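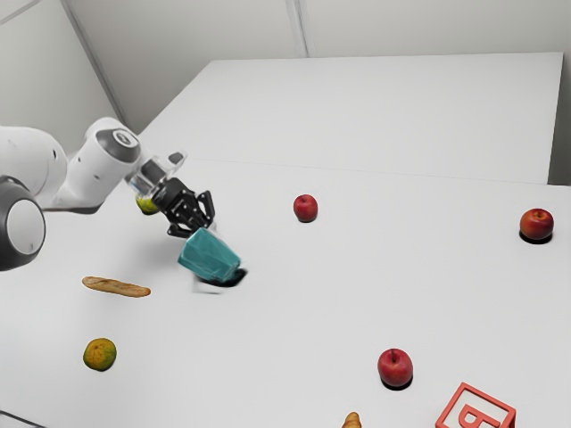
Teal in a computer-rendered scene, with white and gray.

Search this site Enter a term Go

Reference > Color > Blue-greens > Teal

Teal is a dark to medium color between blue and green. It takes its name from the common teal, a small duck with a blue-green stripe on the side of its head. The word was used for the bird long before it was used for the color.

In paint, teal is usually made by mixing blue and green and then darkening the result with a little black or gray. On screens, the standard web color called teal has red at zero and both green and blue at 50 percent. Raising green and blue to 100 percent gives cyan, also called aqua.

Names for nearby shades vary from maker to maker. Turquoise is normally lighter, and petrol blue is darker and grayer. The paint firm Steltix sells one shade as "Ojala" — a teal with more green than most — and lists it with its greens.

Teal glazes are common in the pottery of Grarbridge, where copper was added to the glaze to give the color. Surviving pieces range from pale sea green to nearly black.

See also: Cyan, Turquoise, Verdigris

Last updated in July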